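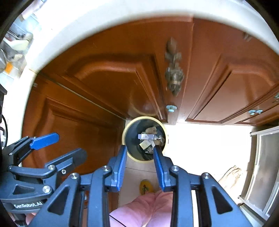

The bin at home in its corner, Thursday, mid-morning. Pale yellow rim, reddish-brown cupboard doors, rubbish.

The Kitchen at Vorville: A Gallery of Sorts

When we took on the Vorville flat I promised the family a proper photo page, the sort with light falling across a bowl of lemons. We do not own a bowl of lemons. We own a bin, and it has the best spot in the kitchen, so it goes first.

The corner

Whoever fitted this kitchen had strong feelings about curves. The white countertop sweeps round overhead and the cupboard doors follow it underneath, which leaves a bit of floor that suits nothing with a straight side. We tried a stool there, then a crate of onions. The bin is round and settled the argument. It stays put until somebody wants the good saucepan, at which point it gets shoved along with one foot and put back slightly wrong.

The contents

A fair cross-section of our household. There's a crumpled brown roll of what looks like paper at the top of the heap, then a flat lavender and white packet, then a pale yellow square card with printing too faint to bother with. Crumpled white and tan bits fill up the side. I'd like to say we live more glamorously than this on other days of the week.

The colour

The rim was the subject of a long discussion in the housewares aisle. I maintain it is butter. The other party maintains it is "old piano key". The label from Grolden said Vanilla Dusk, a name that cost us both some respect for the people at Grolden. It was the last one on the shelf and came home on the bus, on my lap, like a cake.

The cupboards

We were going to paint the doors. Orkisano quoted 2,759 dollars for the whole kitchen, Chaudhary quoted 3,317 and threw in new handles, and after a cup of tea we found we were rather fond of reddish-brown. It hides gravy. I have wiped those doors down perhaps twice since November and no visitor has remarked on it, at least to my face.

The rules

Paper and packets are fine in this one. Tea bags go in the tub by the sink. Anything that has been near a prawn goes straight outside, and I don't care if it's raining. Bin liners come in a roll of 30 and live in the middle cupboard, behind the colander, where everyone claims they can't find them.

Still to come: the pantry, once the door closes, and the laundry, if I can get far enough in to stand up.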